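Shared workshop's home robot is learning its way around a simulated living room

Members of the Camico workshop in Flilano are building a small wheeled robot to find misplaced things around the house, and most of the work this spring has been done on a screen.

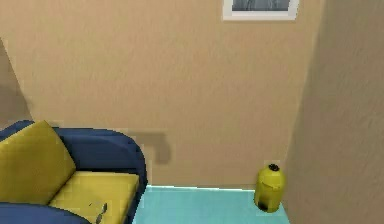 By the Flilano Local News Desk
May

The robot, called Stellar, is being put together on a bench at the back of the workshop on Liao Street. The base, motors and battery are in place. The arm is still in parts, and the group does not plan to attach it until the search software is more reliable.

For now the software runs in a computer-generated living room with tan walls and a turquoise floor. The room has a blue sofa with yellow cushions, a yellow trash can in the corner and a table with small objects on it. In one setup a pair of glasses has been left on the sofa's seat cushion. Stellar's software is given the name of an object, starts from a random spot and has to drive until the object is in view and then stop close to it.

The group has logged 191 runs since the project began. In the latest set of 40, the software stopped at the right object 18 times. Most of the misses came from stopping too early or from turning away before the search was finished. Dark objects on dark furniture also caused trouble – the fix there will probably be a change to the way the camera settings are modeled.

Members say the simulated room has saved wear on the hardware. An early version of the base was driven into a bench leg during a test in the workshop and bent an axle. The replacement took two weeks to arrive, and the group moved the testing to the computer while it waited. The room stayed in use after the part came in.
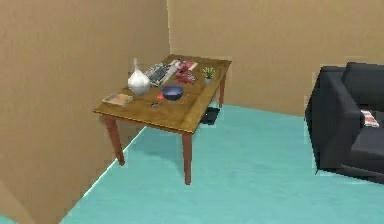

The simulated living room used to test Stellar's search software, with a table of household objects at center and a black sofa at right.

The table has been the harder part of the room. The keyboard is easy to pick out from most directions, but a small item near the vase or the bowl can be hidden from a robot that sits low to the ground. The group has tried the camera at several heights and settled on a mast of 38 inches. The mast for the real robot will be cut from aluminum tube the workshop already has.

Weight is the next question. With the mast fitted, the base may need a heavier plate at the bottom to keep it from tipping on a rug or a door sill. A test plate is due to be cut this month.

The project is paid for by the members working on it, with tools and bench space covered by their regular Camico dues. The group plans to share the parts list and the code when the base can cross the workshop's front room on its own and stop at a named object.

Build nights start at 7 p.m. and are open to members. Visitors may watch from the front room but should check in at the desk first, as eye protection is required past the yellow line.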